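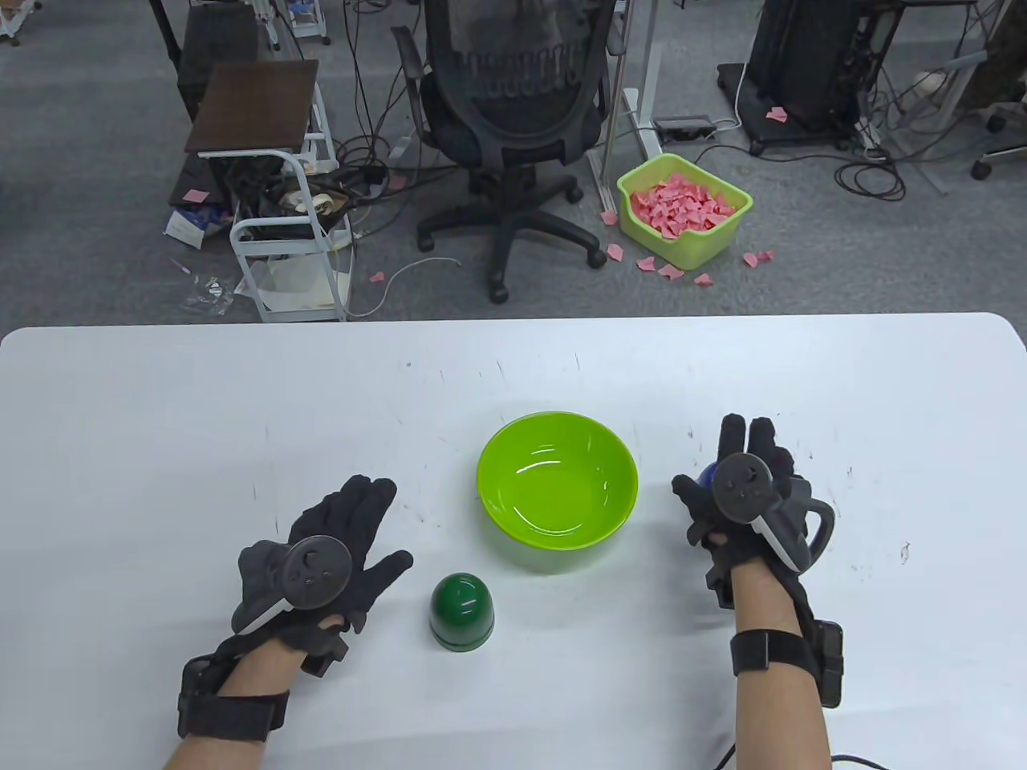
Time alignment takes up most of Vendula Kováčik's week. She maintains the recording and retargeting software at Pimcombe, where hand motion is logged for training manipulation policies. Each glove carries a controller strapped to the back of the hand, so the tracked pose is that of the controller and the palm has to be computed from it. "It's a fixed transform on paper," she says. "Then the strap shifts a few millimetres and your fingertips are inside the bowl." An open left palm beside a lime-green bowl is easy to label. A right hand curled over a small blue ball is harder, as the fingers hide much of what they hold.

The logger, called Kolář, writes poses at 200 Hz. Earlier builds stamped each sample on arrival, and the offset drifted with network load. Since July the stamp has been taken at the source and the streams are resampled afterward. "We threw out the old interpolation code. I don't miss it."

Davoud Hashemi wrote the planner that consumes the output. Of 3,432 episodes in the current set, he rejects any with a tracking gap longer than 10 samples. "I could fill the gaps with a spline, but the policy would learn the spline."

Asked what comes next, Kováčik names calibration. She wants the palm offset estimated per session and stored in the episode header. Hashemi wants the header format left alone until his parser is finished.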